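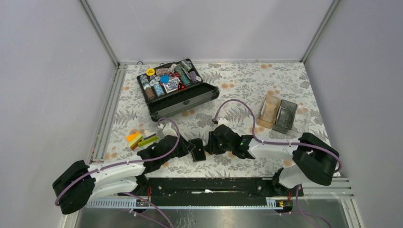
Putting a poker set away so it stays put away

I don't believe in most storage advice. Somebody always wants to sell you a divider. A poker case already has slots, and if the chips end up all over the inside, the usual cause is a half-filled row.

Mine holds 300 chips. Here's what has worked for me, and a few things I tried that didn't.

Sort by color before anything goes in the case. People say you can sort as you load. You can, and you'll be pulling green ones out of the purple row a week later.

Lay the chips in on edge and push each row snug to one end. If a row is short, fill the gap with a folded strip of paper towel. Foam works too, but I wouldn't pay for it.

Dice and cards go in the middle. Put the deck in first, flat, then the dice next to it. I've read that you should keep a rubber band around the cards. Don't. It dents the edges, and after that everybody knows which card is the bent one.

The dealer and blind buttons are what go missing. Some cases have a round spot for them, some don't. I drop them in last, on top, where I can see them when I check.

Washing chips: a damp cloth and a drop of dish soap is plenty. The Firnico chip cleaner I bought did the same job as the soap and smelled worse. Let them dry overnight. Skip the dishwasher, whatever your brother-in-law says.

Play on a cloth if you can. You don't need felt – an old flowered bedsheet keeps chips from skating off a slick table, and it goes in the wash afterward. Pull it tight or the stacks lean.

Clear plastic boxes are fine for spare chips and extra decks. I'm less sold on them as a replacement for the case. Chips dumped in a box are chips you get to sort again.

Last, close the lid slowly and stop if it resists. Something is sitting too high, and it's usually a die. Leaning on the lid is how I broke the latch on my first case.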